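Quick answers about the Cistorton mill town reading list and the Dolan book orders. Will tidy this up in July.

## Which book do we start with?

*Cesberg*. It's the shortest and it sets up the strike. Drindanari second, if you have time.

## Is it history or a novel?

History. Reads like a novel in places, esp. the chapter on the boarding houses. Footnotes are all at the back.

## Do I need to know anything about labor history first?

No. Skim the timeline. The author explains piece rates and the company store as she goes, twice in fact.

## Why is 1263 in a book about the 1800s?

Opening chapter goes way back, to the first market rights in the old country that the Cesberg families came from. Skip it if you're short on time. Comes up again on the last page only.

## Paperback or hardcover?

Either. Paperback has the corrected map. Hardcover has the mill pond on the wrong side of the road, still fine for reading.

## How long is Drindanari?

About 800 pages with the index. We only do parts one and four. Part two is mostly letters, lovely but slow.

## Can I order through Dolan?

Yes, til the 30 copies run out. Pay when you pick up. No holds past closing time pls.

## Are the wage tables reliable?

Mostly. Compiled from two ledgers that don't agree, and she says so. The 1000 workers figure is for both mills togther, not one. People quote it wrong alot.

## Is there an audiobook?

Cesberg only. Tables are not read out, so get the print copy too.

## Large print?

Cesberg, yes. Ask at the Dolan counter.

## Is it OK for high schoolers?

Fine for older ones. Chapter six has the fire and it's rough going.

## I finished both. Now what?

The Cistorton essays. Pick the one on dye works and the one on Sunday schools. The rest repeats Cesberg.

## Do I have to come if I haven't finished?

Come anyway. Bring a page you liked or one you want to argue with.
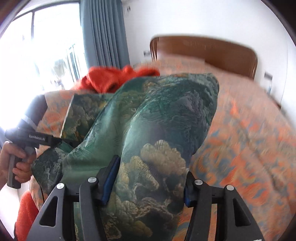 *Green printed fabric, with a cloud-like motif in the pattern.*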